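# In praise of the tray

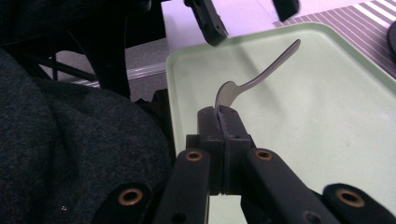
*A fork over the pale green tray.*

I would like to make the case for the plastic tray. The shallow kind, with a rounded rim, in a colour that somebody in the 1970s would have called "mint". I own several and I'd happily own more, and I think most kitchens would be better places if the cutlery drawer were demoted and a tray or two brought out in its place.

My conversion happened in April, when I was helping Tamara Moldovan set up the kitchen at Girell, the community lunch club where we both cook. We serve 80 people on a full day. The kitchen came with a lovely deep bank of drawers, and everyone who saw them said how lucky we were. I said so too! Then we had to find the serving spoons in the middle of service, with two people trying to get past each other and a pan of rice going over, and I began to go off drawers.

A drawer hides things. That's what it is for, and for tea towels or birthday candles it's perfect. But a fork is something you want to see. You want to reach for it while you're looking at something else, and a shut drawer makes you stop, pull, rummage and push it closed again with your hip. If you have wet hands (and who in a kitchen doesn't?) you leave a puddle in it as well. Then come the crumbs. I have never understood how crumbs get into a closed drawer, but they do, and they go straight under the divider where you can't get at them without emptying the whole thing on to the worktop.

A tray has no under. It has a floor and a rim, and you can see all of it at once. Tip it over the sink, wipe it, put it back. I love the rim most of all, that soft raised edge which is just enough to stop a teaspoon rolling off and never so high that you catch your knuckles on it. Whoever worked out the height of that edge deserves a great deal of credit.

And the colour matters, it really does. Tamara wanted white ones from the Vestex catalogue, on the grounds that white looks clean. I argued for pale green, and I'm still arguing for it now that I've won. Steel on white is hard on the eyes under strip lights. Steel on grey vanishes. But lay a plain metal fork on a pale green tray and it looks like something you'd want to pick up and eat with. You notice the curve where the neck turns into the head, which on a decent fork is a beautiful bit of shaping, almost like a spoon's. I had used forks every day of my life and barely looked at one until I started laying them out on green.

There are objections, and I've heard them all across the washing-up. The first is dust. Fair enough, if you own a fork you use twice a year. Put that one in a drawer! The ones on a tray should be the ones that go round and round from plate to sink to tray, and they don't sit still long enough to gather anything. We throw a clean cloth over ours at the end of the day.

The second is space, and I'll admit this one has some weight to it. In my old flat on Sárközi Street I had a worktop barely bigger than a chopping board, and a tray would have taken up half of it. Even so, I think I'd do it now. I kept a toaster there that I used once a week, and a jar of pasta I was fond of looking at. Most of us have more worktop than we think, with the wrong things standing on it.

The third objection, usually from people with very nice kitchens, is that it looks like a canteen. Well, yes. I like canteens. I like the way you can walk into one you've never seen before and know where the forks are. A guest in my kitchen can lay the table without asking me a single question, and children can do it too, and they do it gladly when they can see what they're choosing from. My nephew lays ours in strict order of size.

So try it for a couple of weeks. You needn't buy anything fancy. Mine came from the shop on Dritance Road at £2 each, out of a stack beside the washing-up bowls. Take out only the cutlery you reach for every day, lay it all facing the same way, and put the tray wherever your hand goes first. Leave a bit of it bare. A tray filled to the rim is only a drawer with the lid off, and you want some room to put a fork down.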